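Suture bench notebook, September 18, 2018
Rules for the two-arm runs, as they stand after today
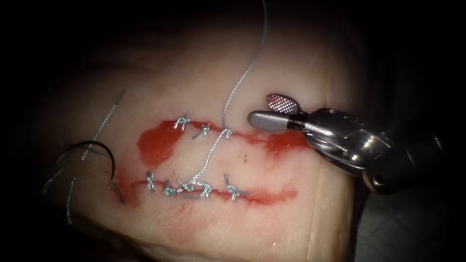

House rules, second draft

Tamás Bognár and I went through the Livstead sheet line by line and crossed out plenty. What survived, plus what we added:

Jaws stay open and off the tissue whenever the arm isn't working. Hovering is fine – leaning is a fault, write it down!

Tails short. I know I keep saying it, but look at the long ones on the right end of the lower cut. Those snag.

Know where the needle is before you move either arm. If it's lying over in the shadow on the left, say so out loud, then move.

Arm speed limit is 300 on our scale for anything near the pad, 600 for parking only (the old sheet had one number for both, which drove me nuts).

Long strands crossing between two rows: Tamás wants them banned, I'd allow them if the operator calls it first. Left open. Ask Szilágyi.

Still to do: renumber the log from run 41, print the sheet bigger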